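Godura Finishing Works open day, April

Filed under: Visits

The leaflet promised "the secrets of a hundred-year shine," and I have been sold a shine before. My dining table was refinished by a man who swore by it, and within a year it looked like the floor of a bus. So I drove out to the Godura open day with low hopes and a list of questions, and came home with most of the questions still on the list.

Doors opened at 9. There were 16 of us on the morning tour, plus a dog called Rover who belonged to the front office and got more attention than the guide did. Parking was in the mud behind the drying sheds. Wear boots.

Denise Pilkington took us round. She knows her lacquer, I'll give her that. She explained the difference between a brushed coat and a sprayed one clearly enough that even the teenagers stopped looking at their phones, and she was frank that most complaints come down to people wiping with the wrong cloth. When I asked what the right cloth was, I was told they sell it in the shop.

The sanding room was the best part. They had set out panels at each grit, from the one that feels like gravel up to the one that feels like nothing, and let us run our hands over all of them. The last panel had been taken to 800. I could not feel any difference between it and the one before, and neither could the woman next to me, who restores pianos.

Then came the talk on Flukard, their new topcoat. It is supposed to resist heat, wine and keys. We were shown a slide for the heat and a slide for the wine. I asked about the keys and was told a test was "in progress." Denise Haworth, who runs the lab side, was more careful than the slides were, and said a high gloss will show every mark sooner or later whatever you put on it. I wish she had given the talk.

Lunch was 2 sandwiches and a cookie. The cafe next door, Chauvin, does a decent onion soup if you can get a seat before the tour lets out.

Would I go again? For the sanding room, maybe. The shop wanted too much for a cloth. Admission is free, the stairs to the lab are steep, and the afternoon tour skips the drying sheds, so book the morning one.
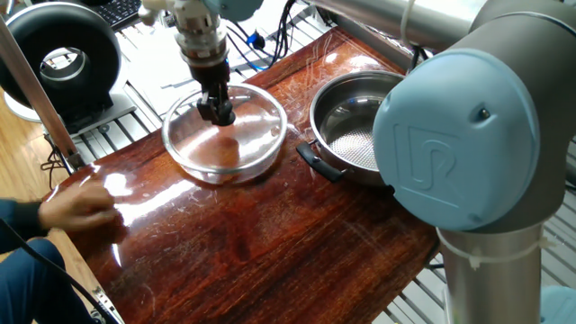 Glass bowl on a high-gloss board. Look for the fine white scratches near the center.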